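**Talk notes: Folding Day at Tenari (the short version)**

*Slides 1 and 2. Take your time. Let people find a seat and finish their coffee.*

Good evening, everybody, and thank you for coming out. I promised the organizers I'd talk about T-shirts and only T-shirts, and I'm going to try very hard to keep to that (if I start in on fitted sheets, please wave at me).

Start with the pile. We had 175 shirts to get through before the Darkora swap in December, and if you've ever stood in front of a heap like that you'll know the feeling. You pick one up, you shake it, you put it back down, and somehow you've made a second heap. Ask who has a chair at home that works this way. Wait for hands.

Then the table. I could talk about tables all night! Ours at Tenari is big and white, with rounded corners, and I love it for dark clothes since every wrinkle and stray sleeve shows up against it. At home I use the bed, and I do fine, but a bed is soft and the shirt sinks in, and my back has opinions about it by shirt 14.

*Next slide, three pictures together. Leave them up a good while.* 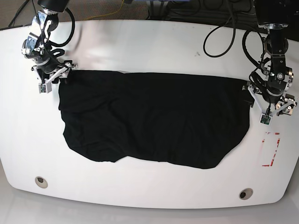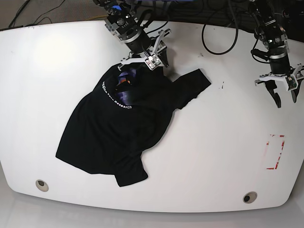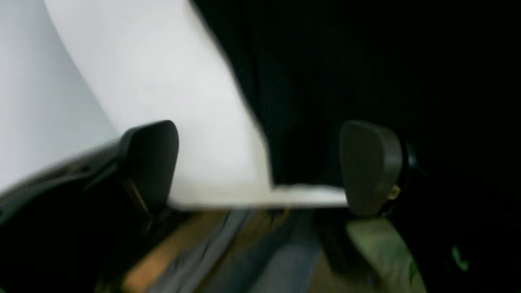 *Folding Day, Tenari. Black cloth spread wide on the white table, then the black T-shirt with "Research" in the lettering, then a close view with something white.*

Go to the first one and talk about corners. Two corners up top, one on each side, and the edge between them fairly straight. The bottom edge can wander all it likes for now. I spent years fussing at the hem first and chasing it around the bed, and I'd like to spare you that.

Second one, the shirt in a crumple. Point to the sleeve lying out flat to the right. A flat sleeve is a gift: it tells you where the rest of the shirt has got to, and you can work back from there to the collar. Mention printed shirts here. I like to fold mine so a bit of the print ends up on top, so I can find the one I want without digging.

*If there's time:* the Tanguy fold, 2 minutes, with the demo shirt from my bag. Sides in, sleeves back, bottom up to the collar, then once more. Go slowly and do it twice, the people at the back always miss the sleeves.

*Skip the drawer dividers if Panel is running late.* Water is under the lectern. Questions, then hand the demo shirt around and remember to get it back.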